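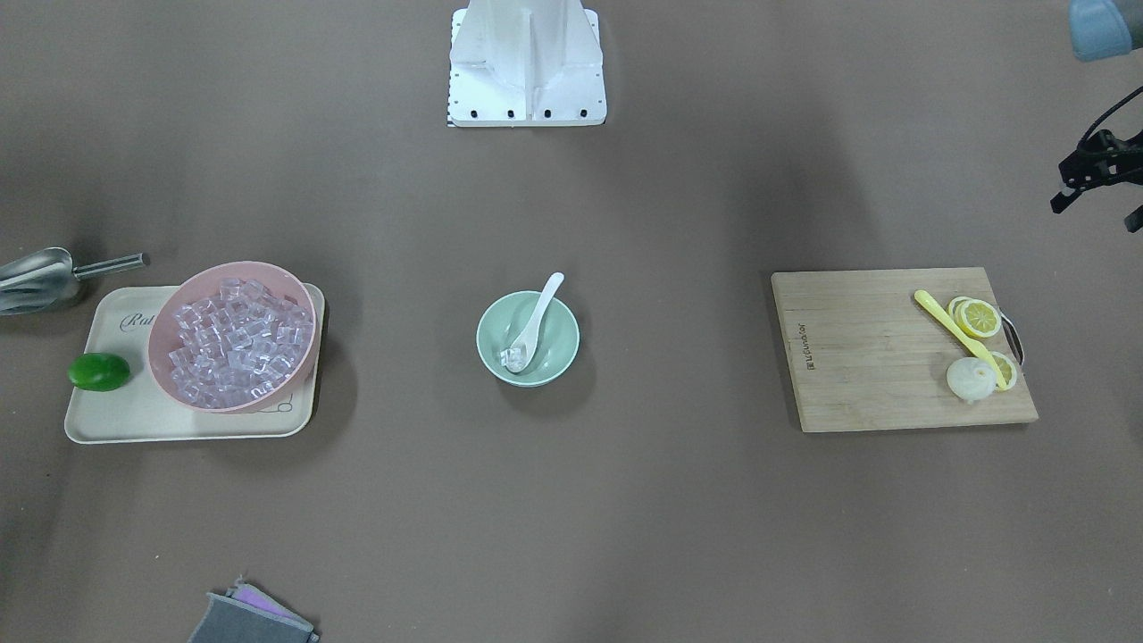

Ice, lime, scoop and the two bowls, set out on the table.

February 2, 2023

Finished the inventory of the drinks things this evening, or the part of it that can be finished without going up into the loft. Sabina wants the whole lot standardised before the Clanisthorpe supper. I said I would write down what we have and how it is to be laid out, and that she could argue with the written version.

Order of the table, left to right: scoop, tray with the ice bowl and fruit on it, small bowl with spoon. The tray is the cream one with the rounded corners. I kept it because it has a rim. The rim is slight, but water runs to it and stops, and last year on the flat board it went straight across and into the bread. The line drawings on the tray serve no purpose. The lettering is faint now and I expect it to go altogether if Jacobus keeps using the green side of the sponge.

The pink bowl remains the ice bowl. I tried to replace it. Mbali lent me a steel one from Pallodcombe with a lid, double walled, and in principle a better article. Held against the pink one over an evening it kept its ice longer, but the opening is narrow and the scoop goes in at one angle only, so people gave up and used their fingers. The pink bowl is plastic, wide at the rim, and can be approached from any direction. Wide mouth means faster melting. I accept the loss. A refill from the freezer takes less time than an argument about fingers.

Ice itself: cubes, clear, made by the slow method in the small cool box inside the freezer, lid off. The top part freezes clear and the cloudy part at the bottom is cut away. I have been doing it in batches of 6 trays' worth and bagging it. Boiling the water first made no difference that I could detect, and I have stopped doing it. The bags need to be shaken once after the first hour or the cubes weld together at the corners. Filled the bowl nearly to the rim. Any higher and the first person in with the scoop sends two or three onto the floor.

The scoop is the metal one. It lives to the left of the tray and does not go in the ice between uses. A scoop left in the bowl takes on the temperature of the ice, and the handle becomes unpleasant and then slippery. I have explained this to Jacobus. He agrees with it and leaves the scoop in the bowl.

Limes. One out on the tray, the others in the fridge door. It is there so that people know there is lime and ask for it. Cut fruit dries at the face inside an hour and I would sooner cut to order. The board is the wrong size for the knife I like, so a shorter knife is wanted. Nobuhle has offered one of hers. Rolling the lime under the palm before cutting does increase the juice, by my spoon measure, although limes vary so much that I would not defend the result in company.

The pale green bowl is for sugar, with the white spoon. Both ceramic. The spoon has a long handle and leans on the rim, and it can be knocked by a sleeve. I looked for a shorter one and the only candidate was the salt spoon, too small by half. Leave as is. Bowl to be dried properly before the sugar goes in, and that includes the foot, where water collects in the dishwasher and then travels.

Glasses not settled. We have 11 of the tall ones left and Gunvor says she has 5 that match, bought at the same Akgate sale. I have my doubts about the match. She described hers as having a thick base and ours are thin all the way down. She will bring one over in a coat pocket and we shall see.

Rehearsed the pouring sequence twice with tap water. Ice, sugar, lime, water, stir. Sugar directly on ice does not dissolve and sits there. Changed it to sugar, lime, press, ice, water, and that was better, but it requires the sugar bowl to be the first thing reached for and it is to the right of the ice. Either the row gets reversed or everyone walks the other way round the table. Sabina prefers reversing the row. The socket for the lamp is on the left and I prefer people to walk round.

Outstanding: short knife, Gunvor's glass, second bag of ice for the bottom drawer, a cloth for under the tray. Defrost the top shelf before the weekend. Return the steel bowl to Mbali, with its lid, which I have put somewhere.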